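The flat in Ziswood had to be cleared by the end of March, and Florence Bergeron took the bedroom because her brother wouldn't. He did the kitchen. She could hear him wrapping plates in newspaper and putting them down too hard.

Their mother had kept her papers in order. The bond on unit 206 was in an envelope, and so was the last statement from Goltham, which showed a balance of $3,605. The jewellery was another matter. It had been in a biscuit tin, in coat pockets, in the toe of a slipper. Florence carried it down the hall in a tea towel to the small room where her daughter slept on visits, and tipped it out on the bed.

It took her most of the afternoon to get the chains apart. She used a pin, then her fingernails. One of them she gave up on.

The woman from Retgate had offered $100 for the lot over the phone, without seeing it. Florence had said she would think about it. She remembered the brown bangle knocking on the edge of the sink when she was small, and her mother pushing it up past the elbow to do the pots. She did not remember the rest being worn at all.

She set everything out on the cartoon bedspread so it could be divided fairly. The wide amber bangle went at the end of the front row, on the same side as the thin twisted one. The charms and the beads went behind, with the dark bangle that had the silver band.
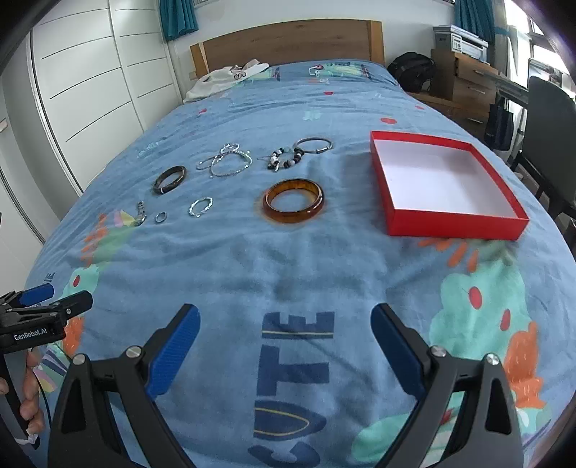 Daniel said she could have all of it except the dark one with the silver. He was standing in the doorway with newsprint on his hands. He said Mum had worn it to his wedding, and that she'd bought it at the Zapata markets and paid too much.

"I thought that was the amber one," Florence said.

He said no, it was the dark one, he was sure of it.

She picked it up and gave it to him. He turned it over, put it in his shirt pocket and went back to the plates. Florence sat down beside the pillow and started on the rings.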